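Time and the Long Take in Tanabe's "Lustus"
Film Studies project report, October 2018
Sabine Gerlach, Kirsty Lindsay, Fiachra Tierney
Supervisor: Domenica Aigner

1. Aim

Our project looked at how shot length affects the way viewers judge the passing of time. We used one feature, "Lustus", directed by Tanabe, and compared it with what Bláthnaid Gallagher says about slow film in her lecture series. Her claim is that a long shot feels shorter once something in it begins to move. We wanted to see if that held for a group of ordinary viewers.

2. The film

"Lustus" follows a ferry clerk who goes back to the town of Tokholm to sell her father's house. Very little happens in the usual sense. The clerk waits for a buyer, walks to the harbor and sorts through papers. The film has 47 shots in its middle section, and several of them run for more than three minutes. There is no music until the last reel.

3. Method

We logged every shot in the middle section by hand, using a stopwatch and a shared spreadsheet. Two of us timed each shot separately. Where our times differed by more than a second we ran the shot again.

We then picked six shots and showed them to students in the Braranard screening room. Three had clear movement in them (the harbor walk, the ferry docking, the curtain) and three were nearly still. After each one, viewers wrote down how long they thought it had lasted. They were asked to put their phones and watches away first. In total we collected about 300 written guesses over four evenings in September.

4. Results

Viewers guessed too long for all three still shots. The kitchen shot was the most overrated, with many people writing down nearly double its real length. The guesses for the harbor walk and the ferry docking were close to the true times.

The curtain shot did not fit. It has movement from start to finish, but viewers rated it almost as long as the kitchen shot. Kirsty thinks this is because the movement repeats and the eye stops following it. Fiachra's view is that the sound matters more – the curtain shot is the quietest of the six. We did not test sound on its own, so we have left both explanations in.

5. Problems

The order of the shots was the same on all four evenings. Some viewers may have been tired by the last two, and these were both still ones. We should have changed the order each time. The shots were also seen outside the film, without the slow build-up that comes before them.

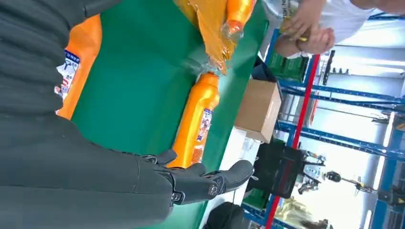
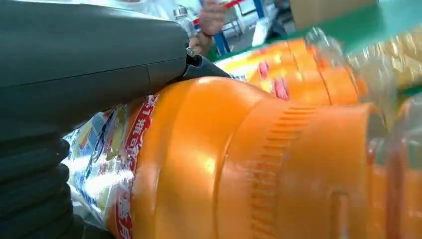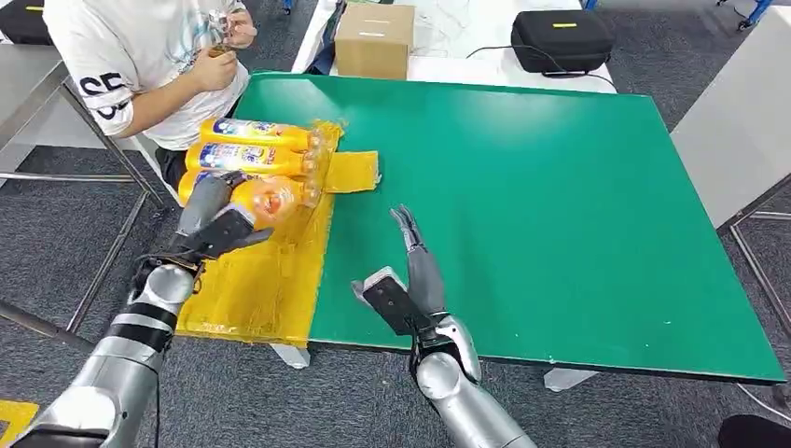
A second problem was the answer sheet. We asked for a time in minutes and seconds, but a lot of people rounded to the nearest half minute. That makes small differences hard to see, and we have not drawn anything from them.

6. Further work

Sabine plans to repeat the test with the sound turned off, using the same six shots in a mixed order. The shot log and the blank answer sheet are in the department folder.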